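**Progress report to the Dreltier Fund, October 2026**
**Project:** Jototstead Mending and Sewing Room
**Prepared by:** Houda Mahrous, project lead

Dear Khurram,

What a summer it has been! When I last wrote to you in June we had just signed the lease on the old shoe shop on Enon Street and were still arguing over where the cutting table should go (it went under the front window, and Anum was right about that from the start). We have been open ever since, and I'm very happy to have so much to tell you.

## The Tuesday evening class

The beginners' class filled up in its first week and has stayed full. Anum Hashmi teaches it, and her plan of starting everyone on hand stitching before they touch a machine has worked better than I thought it would. I had worried people would get bored and drift off. Instead they come in early to finish their hems! By the fourth session most of the group could sew on a button that stays on, turn up a pair of pants and close a split seam, and several have moved on to zippers, which are their own kind of trouble.

We lost three people from the first group, two to changed work shifts and one who moved out of town. All their places went to names on the waiting list.

## Machines and equipment

Your grant paid for three sewing machines, a steam iron and the big pressing board. The machines were serviced in September and one needed a new foot pedal, which the shop replaced under warranty. The steam iron has been used harder than anything else in the building. If I were writing the budget again I'd ask for a second one, because there is always a line for it in the last half hour.

We also bought a used overlock machine from Tarar, the tailoring shop that closed on the corner. It wasn't in the original plan. The money came out of the line for folding chairs, after the library lent us theirs, and I wrote to you about the switch at the time. Shoaib Magsi has learned how to thread it and has now taught the rest of us, with a color-coded chart taped to the wall that I would be lost without.

## Repair drop-in

The Saturday drop-in is the part that has grown most. People bring in torn coats, school uniforms, curtains, a tent once. The idea was always that visitors would do the work themselves with someone beside them, and mostly that is what happens, though on busy mornings we do slip into just fixing things for people to keep the line moving. We're talking about a sign-up sheet with half-hour slots and will try it through the winter.

Fabric donations have been generous, a little too generous in places. We now turn away upholstery samples and anything with a glued backing. Cotton, linings and good plain remnants go quickly, and the small pieces are sorted by color for doll clothes, patches and practice work.
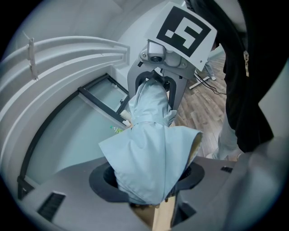
The children's hour before the drop-in was Nighat Yousafzai's suggestion, and I'd love to keep it going. She runs it with blunt needles and a lot of patience. We hadn't budgeted for it, so for now it runs on donated thread and her free time, and I'd like to put that right next year.

## Money

We have 2000 dollars of the grant unspent. All of it is set aside for rent and heating through the end of winter. Nothing has gone over budget apart from thread and machine needles (beginners break needles, and so do I), and we covered that from the donation jar. The full accounts are attached.

## What comes next

- An evening on knitwear repairs, taught by Nighat
- A second beginners' class, if we can find another teacher
- Better lighting over the machines, which everyone has asked for
- Talks with the middle school about an after-school group

The lighting is the one I'd like your advice on. The landlord is willing to share the cost but wants the work done by his own electrician, and the quote seems high to me. Could we speak about it before the end of the month? You would also be very welcome on a Tuesday evening, and Anum says to bring something that needs mending.

With warm thanks,
Houda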